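**Ticket status:** Open, awaiting parts confirmation
**Opened:** 2020-03-30
**Equipment:** Hand-held gripper tool, unit 5, Sirnen handling station
**Reported by:** Station operations, Cisternas building
**Assigned to:** Gisamum equipment support
**Severity:** Medium

## Reported problem

Operations reports that the gripper on unit 5 does not close fully after extended use. The fingers stop short of the closed position and the trigger must be released and pressed again before they complete their travel. The fault was first noted during a handling session with soft objects and has since been repeated by a second operator. No object has been damaged. Recorded grip positions from the affected sessions are considered unreliable and have been set aside until this ticket is closed.

The station uses two tools of the same pattern. The other tool does not show the fault.

## Equipment history

The tool was last serviced in September, when both finger pads were replaced and the closing position was set again. The service sheet shows no outstanding work. The control software is Callar, installed at the time of that service and not changed afterward.

The service interval for the finger drive is 2,000 cycles. The counter stood at 347 when the ticket was opened. The counter is set back to zero by hand after a service, and the service sheet has no signature in the box for this step. Support therefore treats the reading with caution.

## Entry 1 — Initial checks

The following were carried out by station staff on instruction from support:

- Power removed and restored. Fault remained.
- Trigger cable unplugged at both ends, inspected, and refitted. No bent pins.
- Finger pads wiped with a dry cloth.
- Callar restarted and the tool selected again from the device list.

After the restart the tool closed fully on the first 5 attempts and then failed again. Station staff asked whether the tool could remain in use for short sessions. Support advised against this, as the closing position is written to the session record and cannot be corrected later.

## Entry 2 — Drive and trigger

Support asked for the trigger signal to be read directly from the Callar status page while the trigger was held. The signal reached full value each time, including on attempts where the fingers stopped short. The trigger and its cable are therefore excluded.

The finger drive was then run without an object between the pads. With the cover fitted, the fingers stopped short on several attempts. With the cover removed, they closed fully on every attempt. The inside edge of the cover shows a polished mark on the side nearest the drive arm. The opposite side is clean.

Support requested the following before further work:

1. Confirm the part number molded inside the cover.
2. Confirm that all four cover screws are the same length.
3. Check the drive arm for side play with the power off.

## Entry 3 — Station reply

The part number matches the current parts list. One screw is longer than the other three and had been fitted at the corner nearest the polished mark. It is not known when this screw was fitted. Side play in the drive arm is slight and does not differ from that of the second tool.

The longer screw reaches past the inside face of the cover and pulls that corner out of line. With the screw left out, the cover sits level and the fingers close without touching it.

## Entry 4 — Handling check

Support authorized a supervised check at the handling station with the cover held by the three correct screws. The operator was instructed to work from the black tray on the dark table and to use the purple, green, and red balls only. Sessions were to be marked as test sessions in Callar so that they would not enter the main record.
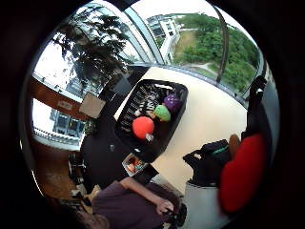
The station was asked to run 400 closing cycles in total, stopping at once if the fingers failed to complete their travel. Cycles were to be divided among the three objects, with the largest left until last because it requires the widest opening. The closing position was to be read with no object between the pads at the start of each group and again at the end.

The station reports that all cycles were completed without a repeat of the fault. Readings at the start and end of each group agreed within the permitted limit. One false stop was recorded — the operator released the trigger early — and that cycle was repeated.

## Finding

Probable cause is contact between the drive arm and the cover, brought about by an incorrect screw. The temporary improvement seen in Entry 1 has not been explained. Support does not regard the Callar restart as a remedy and asks that it not be offered as one to other stations.

## Actions outstanding

- Gisamum to supply one cover screw of the correct length and a replacement cover. The present cover may be used until the new one is fitted.
- Station to discard the longer screw and check the covers of all other tools held at Cisternas.
- Station to repeat the closing position procedure after the new cover is fitted and attach the result to this ticket.
- Support to add a screw length check to the service sheet and to make the counter signature a required field.
- Sessions set aside under this ticket to remain out of the main record pending review by Sirnen.

Unit 5 is released for test sessions only.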